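Goltwood sorting and packing project: progress report to the Sandberg fund
Second period, ending February

Thank you, first of all, for your patience over the winter. We had hoped to write to you a little sooner, but the move into the Zernusham building took longer than planned and we wanted to have something solid to tell you.

As you will remember, your grant pays for the sorting side of the work at Goltwood, where mixed kitchen utensils come back from hire and have to be separated into bins before they are cleaned and packed again. It is a dull job and hard on the wrists, and the people who do it have been very frank with us about both. On a busy day the team handles roughly 4,000 pieces, nearly all of them picked up, looked at and put down by hand.

The arms now take a share of that in the mornings. Spatulas went well from the start. Spoons have been more trouble, particularly when they lie across one another, and we spent most of January on little else. We have recorded 700 practice picks with overlapping handles, and the Pitik software has been retrained on them twice. Shiny metal under bright ceiling lights is still a weak spot and we would rather say so plainly.
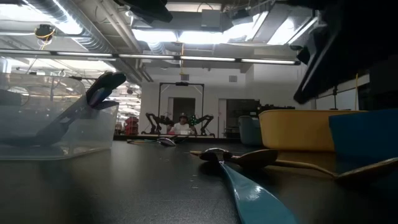
Will the sorting staff lose hours once the arms are running all day?
Hours stay as they are for everyone now on the team, and Goltwood has put that in writing to them; the time saved goes to checking, repairs and packing, which have been short of hands for years.

What has changed already is the shape of the day. Sorting used to be done in one long stretch before lunch, and it is now broken up, with people moving between the tables and the packing benches. Of the 13 people on the team, 10 have done the first part of the training, which covers stopping the arms safely, clearing a jam and showing the system a piece it does not know. The other three start next month. One or two were wary to begin with – quite reasonably, we thought – and their questions led us to rewrite the stopping instructions in much plainer words.

There have been grumbles too. The tables are a touch low for the taller staff, and the break rota has not caught up with the new pattern. Both are being looked at.

In the next period we plan to add afternoon running, finish the training and try the smaller ladles. Spending is within budget, apart from the electrical work at Zernusham, which we have covered ourselves. You would be very welcome to visit, and mid-morning is the best time to come.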